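Maritime law evening course, handout for session 7
Salvage, finds and who gets paid
Notes by Clem Baxter

Hello again, everyone. Several of you asked for something written down after last time, when I talked too fast and ran out of board. So these are my own notes, tidied up a bit. They're no substitute for the reading, but they'll get you through the seminar questions.

Bring your marked-up copy of the Prirthorpe problem with you. We'll need it in the second half.

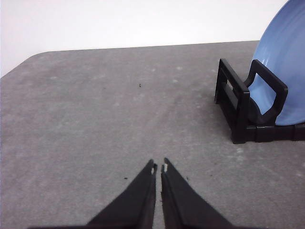
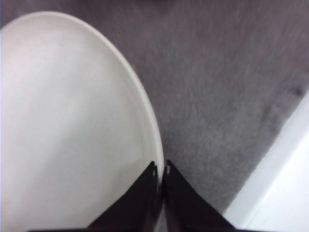

Right, salvage. I love this topic, and I'll try not to let that show too much.

Start with the odd bit. On land, if I see your garage on fire and rush over with a hose, the common law gives me a handshake and not much else. I can't send you a bill, because you never asked me to come. At sea it's the other way round. If your ship is in danger and I turn up and save it, I can claim a reward even though we never had a contract, and the reward can be a good deal more than my diesel and my crew's wages. The sea has had this rule for a very long time (you'll find versions of it in the medieval sea codes) and the thinking behind it is simple enough: we want passing ships to stop and help.

What the salvor has to show

The modern rules are in the Salvage Convention of 1989, which is part of UK law through the Merchant Shipping Act 1995. Read the articles themselves, please! They're short. Boiled down, you need property in danger, a service that was voluntary, and a useful result.

Danger doesn't have to mean waves over the bridge. A ship that has lost her engine in calm weather with a reef downwind of her is in danger, even if everyone on board is having lunch. The courts ask what a sensible master would have done if help had been offered.

Voluntary trips people up every year. It has nothing to do with working for free. It means you weren't already bound to do the job. A crew saving their own ship normally can't claim, and a tug under a towage contract can't claim for ordinary towing. If something goes badly wrong and the tug does far more than anyone signed up for, that's different, and you can have a good long argument over where the line falls.

Then the useful result, or "no cure, no pay" as you'll see it written everywhere. Work heroically for three days, lose the ship anyway, and as a rule you get nothing. There's an exception for protecting the environment, called special compensation, under Article 14. I've given it its own session later in the term because it's fiddly and I don't want to squash it in here.

How much?

Article 13 has the list: the value saved, the skill used, the danger, the time spent, the risk to the salvor's own kit, and so on. Nothing in it tells you how to weigh one thing against another, so tribunals have a lot of room. The ceiling is the value of what was saved (leaving out interest and costs). Students tend to forget the ceiling, so write it on your hand if you have to.

Now back to our made-for-class dispute, the coaster Stevach. She loses steering off the headland in May, loaded with machine parts belonging to Nogueira. The tug Zornero is coming home from another job, hears the call and puts a line on her. The line parts. They get a second one across and bring her in at four in the morning. The problem sheet tells you the cargo was worth 300 thousand pounds and the hull 218 thousand. Before you decide on any figure at all, work out which values count, who pays each share, and when the values are fixed. It's where and when the service ended, by the way, so a cargo that was worth a fortune at the loading port may be worth rather less on the quay, soaked in seawater.

Wagner Dantas, who took this course two years ago and now handles claims for a living, told me he still draws two columns on a scrap of paper for ship and cargo before he reads anything else. I've pinched the idea and I suggest you do too.

Salvage or finds?

Old wrecks are where it gets really interesting. Salvage assumes the thing still has an owner: the salvor gets a reward and a lien (a sort of grip on the property until paid), and the owner keeps title. The law of finds says the owner has given it up, so the finder keeps it. American courts have used both. In the UK you mostly won't get to finders keepers, because unclaimed wreck goes to the Crown and anyone who brings it up must tell the Receiver of Wreck. Owners then have a year to come forward.

Time on its own doesn't prove that something was abandoned. A ship may lie on the seabed for ages while her owners, or the insurers who paid out on her, still have a perfectly good claim. And if she was a warship, the flag state will usually say it never gave her up at all, and may plead immunity as well. I find this part a bit hard on the people who spend years searching, but I can see the point, especially where there are graves on board.

For next time

Read Articles 1, 8, 12, 13 and 14 of the Convention, and skim the wreck provisions in Part IX of the 1995 Act.

Write me 300 words on whether the crew of the Zornero can claim for the first line, the one that parted. Pick a side. I'd much prefer a firm answer I disagree with to a page of "it depends".

If you were acting for Nogueira, what would you want to see in the tug's log? Jot down a few ideas and we'll swap them in pairs.

Questions by email are fine, or catch me in the corridor before we start.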